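Notebook, Friday, bench 2, started before lunch and finished after the cleaning crew went through

Reread the handling rules Moroz sent over (the March version) with a pencil in my hand. My notes, in no special order. Oranuch has already seen half of these because I read them out loud at her.

Rule on speed near food. It gives one number, 260 mm/s, for any move "in the product zone." Fine, but the product zone is never drawn. Is it the tray? The tray plus a hand's width? The whole table? At Burkero they took it to mean the whole cell and then complained that the cycle time was awful. At Jakham they took it to mean contact only, so the arm comes in fast and brakes over the plate. Both sites ticked the box. A rule that two sites can pass by doing opposite things is a rule about ticking boxes.

What I'd write: the slow zone starts at the height of the tallest thing on the tray plus a margin, and the margin gets written on the run sheet by whoever set it. Initials next to it.

Rule on force. "Grip force shall be suitable for the item." Suitable according to whom? I have asked twice. The answer both times was that the operator decides, and then two pages later the operator is told not to change the force setting during a run. So the operator decides once, before having touched anything. I would like a test squeeze on a spare piece from the same batch, logged, before the first real pick. Ripe fruit changes over an afternoon. Oranuch says twice a shift would be enough. I say after every restock. We left it there.

Rule on finger cleaning. This one I mostly like, which worries me. Wipe, wait, wipe again, between item types. But it talks only about the outside faces. Ratham's fingers, the ones with slots in them, hold cream in the slot and you can wipe the face all day. I ran a cotton swab down one after a "clean" finger was signed off on Tuesday's sheet and got a gray smear. Swab is taped to the back cover of this book, in a bag. Whoever writes the next version should have to look at it. Proposed wording: all recessed surfaces, with a brush, fingers off the mount. Yes, off the mount. Yes, it takes longer.

Rule on calling a pick good. Here I lose patience. A pick is good if "the item is transferred without visible damage." Visible from where? The wrist view looks straight along the fingers and is useful for lining up, but it tells you nothing about the underside of a piece of fruit. We need a second look from the side, by a person, before anyone writes "good." The claim in the cover letter was 2000 transfers with no visible damage. I believe the number of transfers. I don't know what the rest of the sentence means, and I asked for the rejects log and was told there wasn't one.
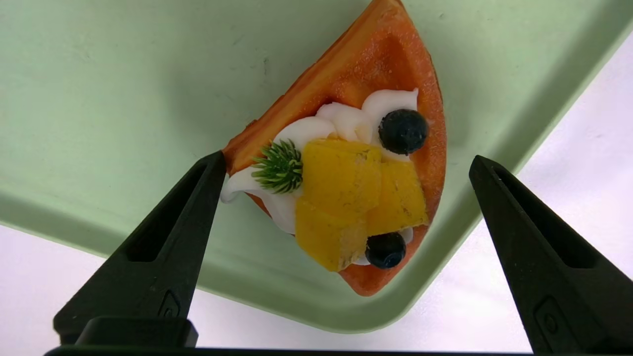 Also on that: decorated items. The rules treat a plated dessert as one object with one outline. Anything with piped cream on it has at least two, the part you may touch and the part you may not, and they sit a finger's thickness apart. I'd ban side grasps on anything with a soft topping near the rim and move the tray instead. Oranuch's objection: then half the demo list disappears. My answer: good, it should. She wants a compromise where the item can be nudged but never closed on. I have written it down as her proposal and I'm not signing it yet.

Stop button rule, section 8. Says within reach. Doesn't say within reach of whom. Person at the keyboard can reach it, person loading the tray can't. Needs a second button. Not a debate.

To do
- draw the slow zone on our own table with tape and see if anyone respects it
- order narrow brushes that fit the slots
- write back to Moroz, politely, with the speed question first
- ask Jakham for their run sheets, the real ones with coffee on them
- Oranuch to try the side look with a hand mirror before we spend money on a second camera

Added later: she tried the mirror. It fogs up over the chilled trays. Trying again with it warmed under the lamp.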